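We're looking for people to join the fruit table at Tollov! If you like food, don't mind handling the same tangerine many times over, and can tell a longan from a water chestnut (or would like to learn), please read on.

The work is simple and rather absorbing. You sit at a table with a cloth on it, a mixed lot of fruit and one big serving plate, and you move everything from the cloth to the plate, piece by piece, cherries included. Then you set it all out again in a new arrangement and have another go. Sessions last 90 minutes with a proper tea break in the middle, and we have 19 places to fill for February.
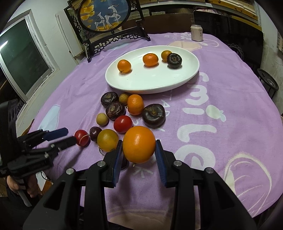
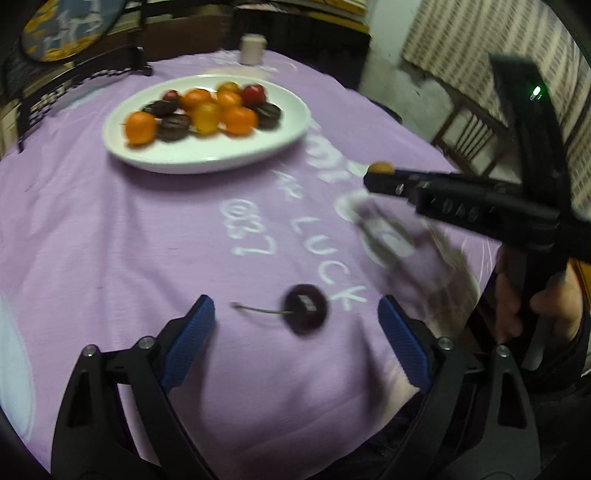
*The fruit table, with the lilac cloth and the white oval plate.*

You'll need steady hands, a bit of patience and a liking for small, fiddly jobs. Round things roll, and cherries roll the most! No experience is needed, and Gemma Marchetti will take you through your first session. We'd especially love to hear from people who cook, bake, lay tables or work on a market stall, but everyone over 18 is welcome.

Please tell us beforehand if you have an allergy to any fruit. Come in short or rolled-up sleeves, and leave rings and bracelets at home.

Morning sessions start at 9.30 and afternoon ones at 2. Travel is paid, and lunch is on us if you do both.

To put your name down, write to Jitendra Grewal at Tollov, Room 63, and say which times suit you.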